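Skiloveck Lake Cabins and Campground: Frequently Asked Questions

Reservations

How far ahead can I book?
Cabins open for booking 300 days before the arrival date. Tent and RV sites follow the same calendar. The system releases new dates at 8 a.m. local time.

Is there a minimum stay?
Two nights for cabins, and three nights in July. Tent sites have no minimum. RV sites with full hookups require two nights all year.

Can I request a specific cabin?
Yes. Select the cabin by name on the booking page. Ormsby and Tarneron are the two lakefront cabins and sleep six each. Cloltholm is set back in the trees, sleeps four, and has a step-free entrance and a roll-in shower. A cabin chosen by name is held for you and will not be swapped unless it becomes unfit for use, in which case the office will call you before making a change.

What is the cancellation policy?
Cancel 30 days or more before arrival for a full refund, less the booking fee. Between 29 and eight days, half of the lodging charge is returned. Inside eight days there is no refund, but the stay can be moved once to any open date in the same season.

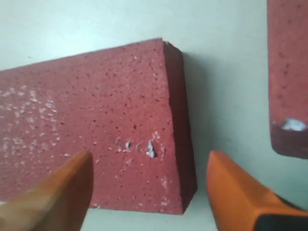 Is the booking fee charged per night or per stay?
Per stay. A booking that covers two cabins counts as two stays and carries two fees. Moving your dates does not trigger a second fee.

Arrival and Departure

What are the check-in and check-out times?
Cabins: check-in from 4 p.m., check-out by 10 a.m. Campsites: check-in from 1 p.m., check-out by noon. Early check-in can be requested by phone on the morning of arrival.

What if I arrive after the office closes?
The office closes at 8 p.m. Late arrivals use the key box at the main gate. The code is sent by text message on the day of arrival, so the booking must include a mobile number. Cell coverage on the last stretch of road is poor. Write the code down before you leave the highway.

How do I find the entrance?
The street address is 3197 Skiloveck Road. Some navigation apps send drivers to the north boat ramp, which has no through road to the campground. Follow the brown signs from the highway and stay left at the fork.

How many vehicles are allowed?
Two per cabin and one per campsite. Extra vehicles park in the overflow lot by the gate. Boat trailers go in the same lot, in the marked long bays.

On the Water

Do I need a permit to launch a boat?
Motorized boats need a day or season launch tag, sold at the office. Canoes, kayaks and paddleboards do not. The lake covers 767 acres, and the eastern arm is a no-wake zone from the buoy line to the dam.

Are rentals available?
Canoes and single kayaks can be rented by the half day or full day. Life jackets are included. All rental boats must be back at the dock one hour before sunset.

Is there a lifeguard?
No. The swimming area is roped, and children under 12 must have an adult with them at the water's edge.

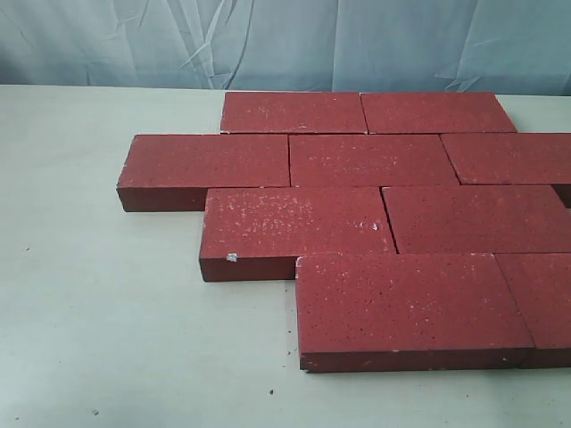 Can I fish from the cabin docks?
Yes, with a valid state license. Clean fish at the cleaning station behind the boathouse -- not in cabin sinks or at the shower block.

Pets, Fires and Quiet Hours

Are dogs allowed?
Dogs are allowed at all campsites and in Ormsby only. The limit is two. They must be on a leash outside and may not be left alone in a cabin.

Can I bring my own firewood?
No. Outside wood can carry insects that damage local trees. Bundles are sold at the office until closing time.

When are quiet hours?
10 p.m. to 7 a.m. Generators must be off during this period.

Contact

Who handles group bookings?
Aileen Agbayani handles groups of 12 or more, including reunions and school trips. For step-free access or equipment questions, ask for Birutė Toom. Both can be reached through the office line or the contact form. Form messages are answered within two business days.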